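How to read a rally stage and keep a time sheet as a spectator

Quick guide, written between two events so forgive the state of it. People keep asking me at the ropes how I know who's leading before the speaker does. Pencil, paper, a watch. That's it.

Works for any stage rally. I use the Panganiban forest stages for examples because those are the ones I know.

What you need

- start list (printed, phones die in the woods)
- stage map with the closed road times
- watch with seconds, or a stopwatch with a split button
- clipboard, two pencils, plastic sleeve for rain
- folding stool if your knees are like mine

Pens are no good. Wet paper, cold fingers, ink everywhere. Pencil.

Step 1: Get the start list and check it twice

Start lists change. The one posted the night before is usually not the one they run in the morning. Somebody drops out, somebody gets reseeded, a car fails a noise check. Get the morning version from the service park, usually taped to the window at signing on. Cross out anybody missing.

Write down the running order, not the car numbers in order. Different thing. After the first loop they may reorder the top crews and then your nice tidy column is wrong.

Step 2: Know the gap between cars

This is the whole trick. Cars leave the start line at a fixed interval. On our events the top crews get 2 minutes and the rest go at one. Check the road book or ask a marshal, they'll tell you if they aren't busy.

If you know the gap at the start, then the gap where you're standing tells you who is gaining. Car A comes past, start the watch. Car B comes past, hit split. If the start gap was two minutes and your split says 1:54, car B is six seconds quicker to your corner. Over 2 minutes, B is slower. Simple as that.

Don't worry about total times. You can't get them from one corner and you don't need them.

Step 3: Pick your corner

Get in before the road closes. Not five minutes before, well before. Walk in from the far end if you can, the near end fills up with people who don't want to carry anything.

Good corners for timing:

- second of two linked bends, so you hear them brake for the first
- a junction with a long view in
- exit of a hairpin (slow, easy to read the number)

Bad corners for timing: crests, anything after a jump, anywhere dusty. You'll be looking at a brown cloud and guessing the number.

Stand high and stand inside the tape. Never on the outside of a bend. Never below the road. If a marshal moves you, move. Don't argue, they can stop the whole stage over one person and they should. Jerome Policarpio, our radio marshal on the Skiltunside stage, has cancelled a run for exactly that and I'd have done the same.

Step 4: Fix your mark

Pick one object and time every car as the front wheels pass it. A post, a white rock, end of the banking. Has to be the same thing every time. I've seen people time the first car at the post and the next one at the apex and then tell everybody there's been a four second swing. There hadn't.

And stay put. If you shift ten yards up the bank half way through, your mark lines up differently and the numbers are rubbish.

Step 5: Write it down while it's fresh

Four columns. Car, start gap, your split, difference. Leave a wide margin for notes. My notes are all short: "wide", "lights out", "puncture rr", "stalled". That column is the one you'll be glad of later when you are trying to work out why somebody lost half a minute.

Sample from my sheet, first run:

Mercado - lead car, watch started
Talavera - gap 2:00, split 1:57, minus 3
Galang - gap 2:00, split 2:03, plus 3, wide at entry

Minus is faster than the car in front, plus is slower. So Talavera is 3 up on Mercado, and Galang is 3 down on Talavera. Add along the column and Galang and Mercado are level at that point. You always add along. Forget that and you'll have the wrong leader by car four.
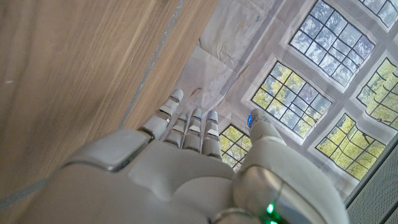 What if a car doesn't come through at all?

Leave the watch running and write a dash in that car's row. When the next car arrives, add the two start gaps together and compare your split against that. So if Talavera never shows, Galang should be four minutes behind Mercado, and you work from there. Don't reset anything. Missing car might still come by slowly with a wheel hanging off, and if it does, note it and keep it out of the sums.

Step 6: Allow for late starts

Sometimes a crew leaves the line late. Stalled, checked in late, whatever. Your sheet will show them miles down and it may not mean a thing about their pace. If somebody near you has a scanner or the organizer's results page loads, check the actual start time and fix the gap column. If you can't find out, put a question mark by it and don't go shouting.

Same with a stage stop. Once they hold the cars the intervals are gone. Draw a line across the sheet, write the time, start again with the next car as your new lead car. Everything under the line is separate from everything over it.

Step 7: Compare the second run

Most stages get run twice. This is the fun part. Same corner, same mark, new column. Now you can see who's improved relative to the car ahead. Gravel gets swept clean on the first pass so later cars often do better, but ruts can cut the other way, specially in the soft stuff. At Skiltunside the second run is nearly always rougher at the bottom end and the two wheel drive cars suffer for it.

Check if the running order has changed before you compare. I forgot this last June and had a whole page of nonsense.

Step 8: Check against the official times

When the results come out, usually back at service, go through yours. You won't match exactly, you were only timing part of the stage. But the pattern ought to be close. If one car is way out, either they lost time after you or you hit the button late. Happens. I'm normally within a second on a good corner and worse after lunch.

Common mistakes

Timing the course cars. The zero car and its friends come through before the field, sometimes pretty fast. Not competitors. Don't start your watch on them.

Using lap instead of split. On most stopwatches one shows time since the last press and the other shows total running time. Either can work but know which one you've got. The method here wants time since the last press, except for the missing car. For that one just don't press anything until the next car comes.

Reading door numbers on dirty cars. By the afternoon you can't. Learn the colors and the roof. Precious Galang's co-driver wears a bright helmet and I go by that half the time.

Trusting the speaker. They're doing their best off a bad phone line.

Walking out early. Road's closed until the closing car has gone through and the marshals say so. Wait.

Blank sheets

I can mail you a blank one if you want, it's just a ruled page with the columns on. Rungnapa Suwannarat does a nicer version with space for two runs side by side, she hands them out at the Prorside club nights. Take a few, you'll ruin the first one.

Try it with ten cars to start with and then go and enjoy the rest. Doing the full entry on your first time out is a headache and you'll miss the actual driving. Any questons, leave them underneath and I'll get to them after the next round.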